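The Quiet Side of Foam

Packaging engineers at Kestbridge spend most of February breaking things on purpose. The test hall sits behind the company's corrugator, and the drop tower at its north end runs from a little after six in the morning until the compressor is shut off for the night. The work pays for itself in claims that are never filed. Kestbridge ships lamps, scales, mirrors and bench instruments for other firms, and when a product arrives bent, the cost lands on whoever signed off on the box.

The man who signs off most often is Benjamín Olivares. He trained as a metallurgist and came to packaging sideways, through a job inspecting returned goods. His view of the trade is that it suffers from too much material and too little measurement.

"People see a damaged unit and add an inch of foam," he said. "The extra inch spreads the load over more time, which can help. It also makes the box bigger, and a bigger box gets stacked differently and handled differently. You have changed the problem, and you haven't measured the new one."

The central idea in cushioning is old and simple. A falling product has to be brought to a stop, and the cushion decides how long the stop takes. A stiff cushion stops the product quickly and passes on a high peak force. A soft cushion stops it slowly until the cells are fully crushed, at which point it behaves like a hard floor. Between those two failures is a working range, and the designer's job is to keep the product inside it for every drop the carrier is likely to deliver.

That range is set by static stress: the weight of the product divided by the area of foam that supports it. Plot peak deceleration against static stress and the result is a curve shaped like a shallow bowl. At the left end the load is too light to compress the foam. At the right end the foam bottoms out. The low point in the middle is where the material does its best work, and it moves with drop height, thickness, density and temperature.

Many published curves stop there. They report a first impact and perhaps an average of several more, on a fresh sample, at room temperature. Parcels are dropped more than once. Glória Pinheiro, who runs the materials bench, keeps her own set of curves for repeated impacts, and they look different enough that she no longer lets designers work from supplier sheets alone.

Her method is plain. Each sample is conditioned overnight, measured, loaded and dropped 11 times at fixed intervals. She records the peak and the full pulse for each drop, then measures the thickness again after the sample has rested. Closed-cell polyethylene recovers most of its height. Expanded polystyrene does not, and by the third or fourth drop it is thinner and stiffer at the point of contact. The bench holds records for 36 grades.

"The first drop is the one that looks good in a brochure," Pinheiro said. "I care more about the fifth."

Cold is the other variable that gets left out. A trailer parked overnight in a northern yard can sit well below freezing, and many foams stiffen as they cool. A cushion tuned for a warm room may then pass on a good deal more force than its curve predicts. Kestbridge tests at three temperatures and designs for the worst of them, at some cost in thickness.

Shape matters as much as grade. A tall, narrow product with most of its mass at one end will rotate when it lands on an edge, and the foam under the heavy end takes nearly the whole load. Thin steel rod and tube present a further difficulty. They put very little area against the cushion, so local stress climbs and the rod cuts into the foam. The usual answer is to put a rigid spreader between the two, such as a folded board insert or a molded cap, so that the cushion sees a wide, flat face.

Surface finish brings its own failures. A painted part can survive every drop and still come back with dull patches where it rubbed against the sheet in transit. Vibration does this slowly, over hours, and the drop tower cannot reproduce it. The hall has a vibration table for the purpose, and its schedule is usually full.
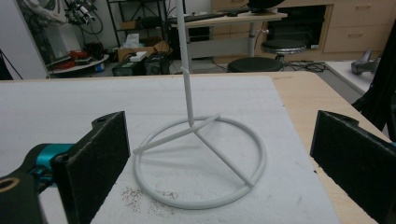
The remedy for abrasion is generally a softer skin between part and cushion, or a tighter fit that removes the relative motion altogether. Zoi Stefanou, who oversees the vibration work, prefers the second. A tight fit uses no added material, but it demands consistent parts, and consistency is something a packaging department cannot supply. If a molded housing varies by a sixteenth of an inch between batches, the pocket has to be cut for the largest, and the smallest will rattle.

Stefanou now asks for parts from at least two production batches before she will start a test. Clients complain about the delay. Drakos, a maker of laboratory scales, sent a single hand-finished sample last year and received it back untested, with a note.

The harder argument is over substitution. Several clients want foam gone entirely, replaced by molded pulp or folded paper. Both can work. Paper structures crush well once, and their curves for a single drop can match those of a mid-density foam. Their repeat performance is poor, and humidity softens them. Olivares approves paper for light, sturdy goods on short routes. For heavier items he asks for a trial shipment, generally 2,000 units, with every return photographed and logged by the point of failure.

One such trial, for a line of desk fans sold under the Arurau name, closed in January. The pulp trays passed. The failures that did appear came from a loose screw in the fan base, and the file was passed to the client's assembly plant. Kestbridge has kept the trays in the specification and reduced the carton depth by half an inch. The next round, covering the floor-standing model, goes on the tower once the cold chamber is free.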